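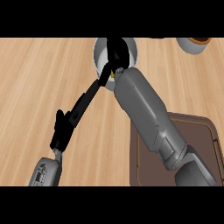
Shared workshops should require every member who builds a robot arm to rehearse its tasks in simulation before the motors are powered. The Histon workshop adopted this rule in April, and it has drawn complaints. In our view it should stay.

The objection is a fair one. Members join to work with their hands, and an evening spent adjusting a simulated kitchen can feel like an evening lost. Hjalti Kirkegaard, whose two-armed Drerex build occupies the far bench, has argued that a model teaches little about cable drag or a worn gear. He is correct on both points, and no rehearsal should be accepted as proof that a machine is safe.

The cost of skipping it, however, falls on other people. A replacement Stasley wrist joint costs up to $900, and the bench is closed to everyone while it is fitted. Two arms reaching for the same pot can strike each other in ways that one arm cannot. Such a collision costs nothing on a screen.

The workshop should meet its members halfway. The Gunnlaugsson computer ought to be bookable in the evening, and a basic table, with a pot and a tray already placed, should be kept ready for general use. Members who share improved joint settings should receive credit toward bench hours. The rule comes up for renewal at the next general meeting, and we ask members to vote for it.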